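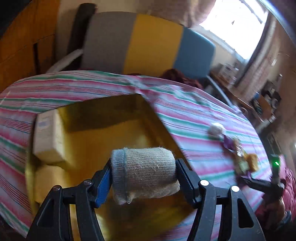 UTPORT, February 20, 2019

A rolled sock over the yellow box, cuff folded on the outside. It's a fine ribbed knit and it has gone fuzzy at the edges. Striped cloth underneath.

The Sock Drawer, Reconsidered
A home gallery with notes

I was told the sock drawer would change my life. The person telling me was a pamphlet, and it came with the Prondadden home order course, which cost more than every sock in this apartment put together. I did the course anyway. I wanted to see whether any of it held up once the instructor's voice stopped playing and the laundry was still there.

Some of it did. I'll say which parts. I have kept the claims in the course's own words where I could, since they are more entertaining than mine.

On rolling

"A rolled sock is a rested sock." The course says this twice, once on the first page and once on a card you are supposed to put inside the drawer. I don't believe socks get tired. I do believe a rolled one stays where you drop it better than a flat one, and I can grab it in the dark without pulling out four others. That's a decent reason to roll, and it would fit on the card.

My complaint is with the demonstration socks. They are all smooth, thin and new. Try the same roll with an old knit that sheds little threads and you get something with a mind of its own. It comes out rounder at one end, and if the rib is stretched it slowly opens back up overnight. The course has no page on old socks. I suspect it assumes you threw them away in lesson one.

On the cuff

There are two schools. One folds the cuff over to hold the roll together, and the other says this ruins the elastic. Prondadden is firmly in the second school and calls the cuff fold "a slow injury." I asked by email how slow. I got back a link to lesson two.

I have been folding cuffs since I was old enough to be handed a laundry basket. Some of those socks went slack and some didn't. The ones that went slack were mostly the cheap ones. That isn't a study, but neither is lesson two.

One thing I will give the cuff fold: if the cuff is a different color from the foot, you can match a sock by the cuff alone. Gray and beige knits all look alike to me before coffee. A bit of blue or teal at the top sorts that out.

On the box

The course sells dividers. They are white, they click together, and a set for one drawer costs 13 dollars before shipping. I priced out the whole dresser, closed the page and went looking for a box.

A yellow one turned out to be plenty. It has a wide open top, so there is nothing to unclick, and I can carry it to the table and back. The instructor would point out that things slide around in it. They do. A carton stood up against one wall takes up some of the slack, and when I tip the box the smaller stuff goes to one side. I have learned to live with this.

Bright colors are discouraged in lesson four, by the way, on the grounds that they "compete with the contents." I find that a dark drawer competes with the contents a good deal harder. Even the yellow box goes brown and murky along the inside walls when the light comes from the wrong side, and a dull sock at the bottom of it can take some finding.

On cartons inside boxes

Lesson four also says to remove all packaging from the home. I held out on this one. A small carton has straight sides, stands on its own and costs nothing. I used to save them from Srivastava, the shop down the hill, where they leave a stack by the door for anyone who wants them. You do end up with a label facing you every morning. The course considers this visual noise. I stopped seeing labels after a day or two, the way you stop hearing a refrigerator.

What I wouldn't do is keep cartons inside cartons. I tried it in July, when I was feeling ambitious, and it was like opening a present from someone who dislikes you.

On the work surface

"Choose a plain, pale surface so that the mind can settle." My striped cloth has white, pink and green in it, with thin lines of dark red and blue besides, and I'm sure it breaks every rule in the pamphlet. My mind settled fine. If anything, a plain sock is easier to spot on stripes than on a pale bedspread, where I have lost beige ones completely and found them again with my foot.

A cloth does help for one practical reason. Old knits leave fluff. You can take a cloth to the window and shake it.

On the time it takes

The pamphlet promises a finished drawer in the time it takes to drink a cup of tea. I had 17 pairs to get through and the tea was cold well before the end. Part of that was stopping to hunt for partners. Part of it was rerolling the ones that had come loose while I was hunting. If you have all your pairs already matched and waiting, then maybe the tea claim stands, but then you have already done the dull part and the course is taking credit for it.

I also read the reviews, which I should have done first. There were 586 of them on the day I looked. A great many say the drawer looks beautiful. Very few say anything about what the drawer looked like later on, and I'd have paid more attention to those.

What I kept

I roll now. I used to ball them up, and rolling is better, and I didn't need a course for it. I fold the cuff, whatever lesson two says. The open box stays. So does the carton, until it falls apart.

What I dropped

The inside-the-drawer card went first. After that the rule about thanking each item, which I managed for 3 socks. Then the color ladder, where everything goes from light to dark, left to right. My socks run from beige to slightly different beige, and I could not tell you which end of the ladder I was on.

A note on the shirts

Several readers have asked for the same treatment of lesson five, which is shirts, folded into upright rectangles. I have looked at it. There are more steps than I have patience for and the finished thing falls over if you remove its neighbor. I may get to it if somebody can show me an upright shirt that has survived a normal week with a normal person reaching past it. Until then mine are on hangers.

Comments are open. If you sell dividers, please say so in your first line.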